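Friday was meant to be a quick one. All I wanted was to swap the old replay buffer in Galterum (our little two-arm control stack, for anyone new) for the version Nneka Adebisi wrote in July, run it twice and go home. Ha!

The trouble is timing. Each arm gets its own stream of targets, and the camera frames come in on a third clock that agrees with neither of them. Nneka's buffer lines everything up before the policy sees it, and it does it beautifully, except that I'd left a 200 millisecond timeout in the config from the Rodmont days. So the left arm was getting fresh targets and the right one was politely chewing on stale ones. I stared at 972 lines of log before I spotted it! 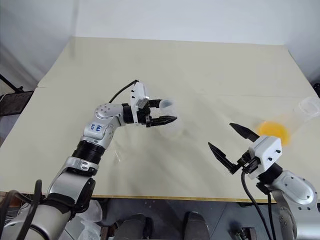 Left gripper at the cup, right one open, orange stuff off to the side.

Clear plastic is still my least favourite thing in the world, by the way. The depth estimate more or less gives up on it, so we've gone back to finding the rim in the colour images and working out the rest from there (Sille Ladefoged's idea, and a good one). It's slower, 17 milliseconds a frame on my machine, but I can live with that.

Next job is getting the timeout out of the config altogether, and then I really must write some tests for the handover code. I keep saying that.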